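FOR IMMEDIATE RELEASE

Anero opens second furniture re-cover shop in Ostville

OSTVILLE, 30 December 2020 — Anero, the upholstery and re-cover business, opens its second shop in Ostville next month. Doors at 10 a.m. Parking behind the building, enter from Dornov Street.

The new shop takes sofas, armchairs, dining seats and window cushions. Pickup within 80 miles. Customers can choose from 392 fabrics on site, with more to order from the Nazari range. Swatches go home free for two weeks, no deposit neeeded.

"People are home more and they're looking at the same tired couch all day," the company said. "Most of those frames are fine. It's the cover that's gone."

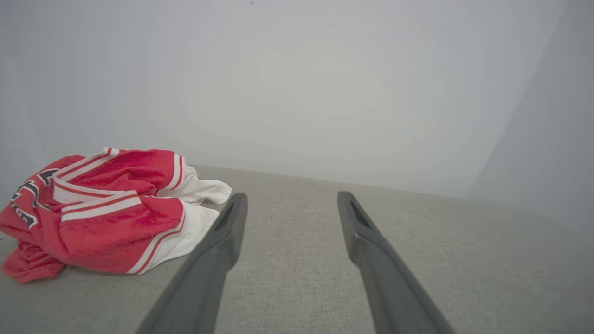 Light gray woven upholstery fabric.

Anero re-covered 2904 pieces at its first shop in the year to October — sofas mostly, then dining chairs. Grays and oatmeals still the top sellers. Greens catching up.

Opening offer: the first 500 orders get new foam at half price. One per houshold. Not good on leather or on outdoor cushions.

Visits by appointment only until further notice, masks required. Book by phone or at the front desk.

Press contact: Anero press office, Ostville. Swatch sets for reviewers on request.

###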